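Let the Small Shops Into the Room

Mar 16, 2023
By the Opinion Desk
Print | E-mail

I love our chamber breakfasts. I love the bad coffee, the name tags that won't stick, the way a roofer and a dentist end up trading advice about payroll software. So take this as a fan letter with one request in it: move some of them to the evening!

Anyone who opens a shop on Irkley Street at 9 can't sit through a talk that ends at 9:30. The Birkik bakery crew has been on its feet for hours by then. Dramani Hardware has one person at the register all morning. These are exactly the businesses I want to hear from, and for years we've held the meeting while they were working.

Last fall's one evening session, at the Dollico building, drew 50 people, and I have never heard so much good talk in a single night. Two store owners worked out a shared delivery run before dessert. A woman who repairs sewing machines got three referrals and a ride home. 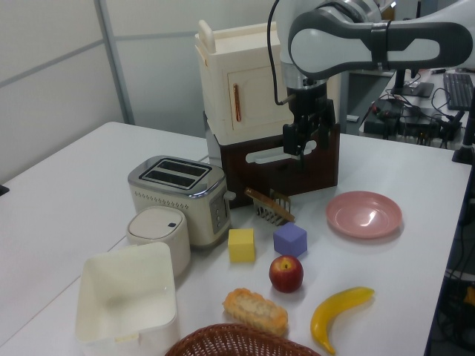 Reading time: 1 minute

The chamber says evening rooms cost more, and they do – $900 for the season is the number I was given. I'd gladly pay a little more in dues for it, and I bet plenty of members would too. Put two evenings on the schedule this year, see who walks in, and set the 2024 calendar from there. I'll bring the folding chairs (I own far too many) and stay to stack them.

Print | E-mail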